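Ticket 203: Two-arm bench, open day setup
Raised by: Nermin Duman
Assigned to: Bent Kjærgaard
Site: Hatley
Status: Closed, one item carried over

Nermin, 7:40 am
Morning Bent. I know you're on the road until lunch so I'm putting everything in here as I go, and you can tell me off later. Doors open at 10 and the right arm on the kitchen bench won't home. Left arm is fine. The right one gets most of the way, stops, and the screen throws the joint 4 timeout. I've power cycled it twice and had a coffee in between, which helped me if not the arm.

Nermin, 8:05 am
Okay, tried the obvious stuff. E-stop is released (checked it three times, I've been caught before). Swapped the network cable with the left arm's and the fault stayed on the right, so I've put them back. Feven Mekonnen reckons she saw the same thing at Brukudgate in April and it was the cable pulling tight at the top of the move. I'll have a look at the slack.

Nermin, 8:25 am
Feven was spot on! Whoever packed the bench up after the last visit had run the cable tie one notch too far down, so it went taut near the end of homing. Snipped it, gave it a decent loop, and it homed first go. Ran it another 4 times to be sure. All good.

Then a new problem, because of course. In the washing-up demo the right gripper is coming in high. Not by heaps, but enough that it would wave at the strainer and miss it. I haven't touched the calibration. Could bumping the bench while I was under there have done it? I leaned on it pretty hard getting up.

Bent, 8:50 am
Pulled over for fuel so I've got five minutes. Yes, leaning on it will do it, that bench is on castors and only two of them lock properly. Before you recalibrate anything, check that the tray and the bowl are where Ayele thinks they are. Ayele only knows the layout from the saved file, so if the tray has crept along the table you'll chase your tail all morning. Put up a couple of shots with both arms parked at the start pose, and leave the detergent where it normally goes.

Nermin, 9:05 am
Parked, nothing moved since. The orange bottle's on the white tray and the steel strainer is beside it on the table.

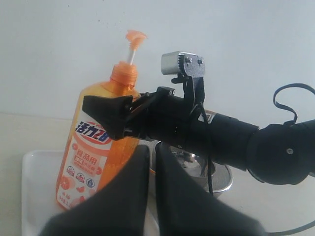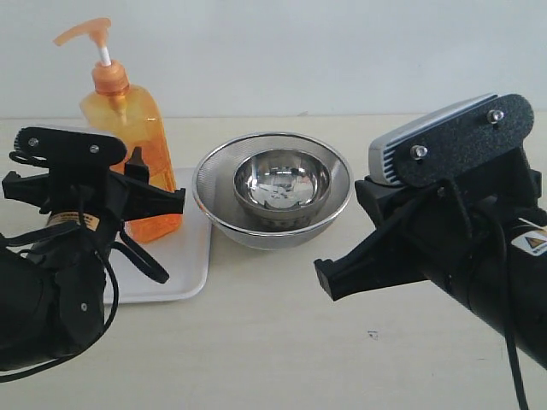 I've also pushed the bench back against its floor tape and wedged the dodgy castors with folded cardboard – very high tech, I know. Lemlem Negussie is bringing the proper chocks over from the store if she can find them.

Bent, 9:15 am
Good enough for me. Reload the layout from the Vosum folder, the newer one, and drop the approach speed to 50 per cent for the public. Add 200 milliseconds to the pause before the close as well. Kids like to see it stop and think, and it gives you time to get a hand to the button. If it's still high after that, do the quick touch-off on the right arm only and leave the left alone.

Nermin, 9:35 am
Reloaded. Still a touch high, so I did the touch-off on the right. Three clean runs since then at the slower speed. I've told Feven she's on the button and I'm doing the talking.

Nermin, 1:20 pm
Quick update while I eat my sandwich. First two groups went through without a fault. One lad asked whether it does saucepans and I said ask me next year. Dagný Bundgaard came by with the people from head office and wanted it at full speed. I said no, politely, and pointed at this ticket. She was fine about it and stayed for a second run anyway!

Only hiccup was a grip timeout on the left just before noon. Cleared on reset and hasn't come back. I saved the log under the ticket number if you want a squiz.

Bent, 4:10 pm
Had a read. The left one timed out waiting on the right to report in, so I'm not fussed. I'd still like that cable re-tied with a velcro strap so it can't be cinched down again, and two new castors ordered. Carrying the castors over to a separate job and closing the rest.

Nermin, 4:25 pm
Strap's on. Lemlem found the chocks – they were in the box marked chocks. Cardboard's in the recycling.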